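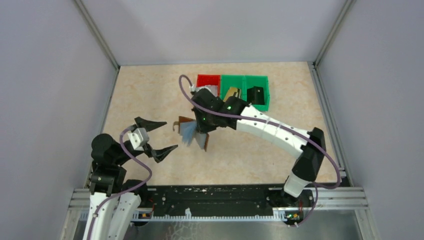
4.2 Effect of shutter position on coolant warm-up

The second test series looked at how the position of the active grille shutters changes the time needed for the coolant to reach thermostat opening temperature after a cold start. All runs used the same midsize sedan with the factory grille opening and the upper and lower shutter banks controlled separately. The factory control logic was bypassed, and the vanes were held at a fixed angle for the full length of each run. Vane angle is given relative to the closed position, so that zero degrees means fully closed.

Before each run the car was soaked overnight in the climate chamber at the Tandbridge site. A run was started only if the coolant, engine oil and transmission oil readings agreed to within 2 °C. Runs that failed this check were repeated after a further soak and are not included in the results. The driver followed a speed trace made up of a short idle, a low-speed urban part and a steady cruise. Engine speed during the idle part was held at 800 rpm through the service interface, as the normal cold idle strategy raises idle speed by an amount that depends on battery state and would have added scatter.

Temperatures were logged with a Cukano thermocouple module mounted behind the front passenger seat. Airflow through the radiator was estimated from the pressure drop across the core, using the calibration described in Section 3.4. This estimate becomes unreliable at low road speed – the pressure signal is then close to the sensor noise – and airflow values from the idle part were discarded.

With both banks closed, warm-up was shorter than with both banks open in every pair of runs. The difference was largest during the cruise part, where ram air dominates, and could not be separated from run-to-run scatter at idle. Closing only the lower bank gave most of the benefit. In this car the lower opening feeds the radiator directly, while much of the air entering the upper opening passes over the core support and leaves through the wheel wells. The result should not be carried over to cars with a different front-end layout.

Partial closing was less useful than expected. At a vane angle of 23 degrees the estimated airflow was already close to the fully open value, and warm-up time changed little between this angle and the open position. Steinarsdóttir reported a similar flattening for a single-bank shutter with narrower vanes, but at a larger angle. We believe the lower value found here comes from leakage around the ends of the vanes, which is considerable on the test car. A sealed lower bank, with foam strips fitted along both side edges, moved the flattening to a larger angle but was tested in one condition only.

The shutter actuator was also checked for drift. The position feedback signal was compared with a reference mark on the outer vane before and after about 200 full strokes. No change beyond the reading error of the reference mark was found. Actuator current rose slightly over the same period, and we have no firm explanation for this.

The one-dimensional thermal model built in Pitix reproduced the order of the four shutter settings but predicted too fast a warm-up in all of them. Most of the error appears before the heater core valve opens. Tyyne Suominen carried out the model runs and suggested that the oil-to-block heat transfer coefficient is set too low. Raising it reduced the error in the closed case and made little difference in the open case. The original value was therefore kept for the comparison in Section 4.3.

Figure 6. Work cell with two arms and three open bins.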